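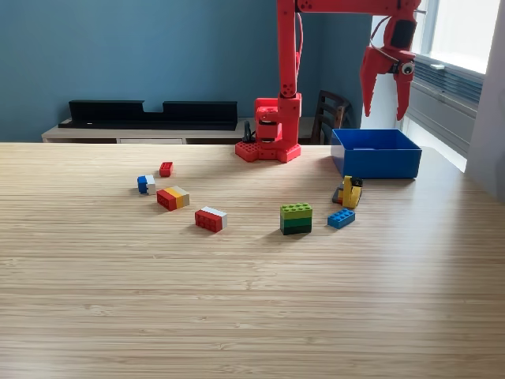 Griden Stays: guest reviews of small hotels

Griden Stays is a collection of 112 guest reviews covering 4 properties: Stovolside, Ayala, Fellora and the Fellora Annex, which insists on being counted separately and has its own kettle policy. Guests wrote the text; we only cleaned it up.

What's in it

reviews.csv holds one row per review. The columns are property, room_type, nights, score, liked and disliked. Scores run from 1 to 6. The old booking form had six stars, and the designer was very attached to them.

properties.csv has one row per property, with breakfast hours and distance to the nearest bus stop. Distances came from the owners, so "steps away" was converted to meters by walking it. Stovolside did badly.

Cleaning

Guest names, phone numbers and one complete lasagna recipe were removed. Spelling was left alone. "Breakfeast" stays, and so does the review that consists of the word "towels" with a score of 2.

Blank scores are blank. Please don't fill them with the average, which is how Ayala ended up looking mediocre in the first release.

Known problems

Ayala reviews lean heavily toward March, when the rooms are cheap and the pool is closed. Many guests noticed the second part on arrival.

Stovolside changed its room names halfway through. "Garden View" and "Courtyard Classic" are the same room with the same view of the same hedge. Both labels are kept in room_type.

A few guests put complaints in the liked column. We think some of them were being sarcastic, but we couldn't agree on which, so nothing was moved.

Use

Fine for teaching, small text experiments and settling arguments over pillows. Too small for ranking hotels, and please don't quote single reviews in advertising. Fellora has asked twice.

Corrections go in the issue tracker. Include the row number. Issues opened by hotel owners are read on Saturday, after coffee.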